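Subject: Re: [linen-swap] Teal cloths, what are we doing with them?

December 2023

> Hello all, I have a drawer full of the Kinano cloths from the April order and no idea whether to fold them, roll them or just stuff them in. What does everybody else do?

Oh, I do sympathise! I began with 30 of them and swore I'd fold every one in thirds — that lasted 3 washes, if I'm being generous. Now I give each a good shake, fold it once and stand it on its edge in the old Bullness tin, and I find I can pull one out without the rest coming too. Please do keep them away from fabric softener, as mine stopped soaking anything up after a month of it. The colour has held up very nicely, I must say, and I'm still terribly fond of it.

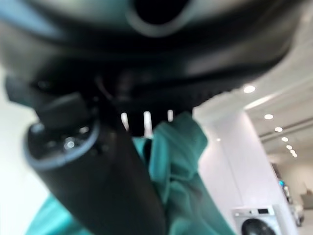

Teal cloth, crumpled, creases and all.

If anyone would like 4 spares, do write and I'll pop them in the post.

Warm wishes to you all from Flemalard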